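**Ticket 438: Nunar arm, table-setting add-on, stops above the tongs**

Reported by: Natália Aguiar
Status: open, again

Arm comes down over the tongs, thinks about it, goes back up. Manual says "recalibrate", so I have, twice. Speed at 60, then 50. Same sulk, only slower.

**Henrik Kröger (Varnetti support):** Which firmware? Please try with the bowl, tray and cup left in place.

Left in place, as it was all morning.
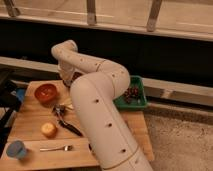
Firmware is whatever you shipped in May. Log stops at line 3000 with "grasp declined", a phrase I may borrow.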